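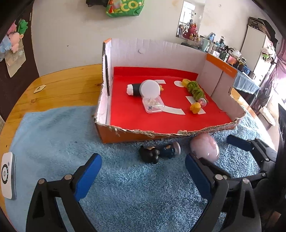
Costel Gavrilă says the dental bill is dead and I should stop getting my hopes up, but then he said the same thing in the spring, and here we are with a hearing behind us and a vote coming! I told him so on the phone while I was still in the parking lot with my coat half on.

I want to get the hearing down while I still have it clear. The Picard bill would put adult dental back into the state plan, cleanings and fillings and dentures, after all these years of covering nothing but extractions. I've read the thing so many times that I know which page the denture language is on. And I still learned things tonight.

Got there at 4:15 thinking I'd be early. The room was already full and they had opened the one across the hall with the sound piped in, so I stood at the back by the coat hooks. I'd never seen that many people come out for teeth. Half of Skollside must have carpooled.

Dorin Barbu went first for the supporters and he was so good. He kept it to the emergency room money. The hospital at Hallside sees people with tooth pain at night, gives them something for the infection and something for the pain, and sends them home with the same tooth. Then they come back. The state pays for every one of those visits and won't pay for the filling. He said it slowly and then he just sat down with a minute left on his clock.

Ye-rin Seo talked about the drive. From Plostby it's 85 miles to the nearest dentist who takes the state plan, and that office books out for months. She had brought her mother's appointment card and held it up, and the chairman asked to see it, and it went all the way down the table and back. (I was so glad he asked. Last year he read his mail through the whole thing.)

The other side was mostly the budget people, and I'll be fair, they weren't silly. If the rates stay as low as they are, hardly any new dentists will sign up, and then you've got a benefit on paper and the same 85 miles. I wrote that one down and underlined it. Ha-neul Koo had an answer – there's a piece on page 15 that raises the rate for offices outside the bigger towns – but the member who had asked was out of the room by then, so I don't know if it landed. I'm going to put it in a letter to him tonight or tomorrow.

My turn came very late. Two minutes, and I used up a good part of the first one saying thank you. I talked about Dad eating soup for a winter. My voice went funny but I got to the end, and a woman I don't know squeezed my arm on the way back to the hooks.

Then a long stretch on whether the start date should move to November, which I could have done without, and a nice surprise: one of the two members we had down as a firm no asked what it would cost to phase it in over three years. You don't ask that if you're a firm no! Paula Costache grabbed my sleeve so hard she pulled a thread.

We went for pancakes afterward, still talking over each other. Paula thinks we're one vote short. I think we're even. I have to call the Hallside office in the morning and find out when written comments close, and I need stamps.

Home Older Newer Archive About Contact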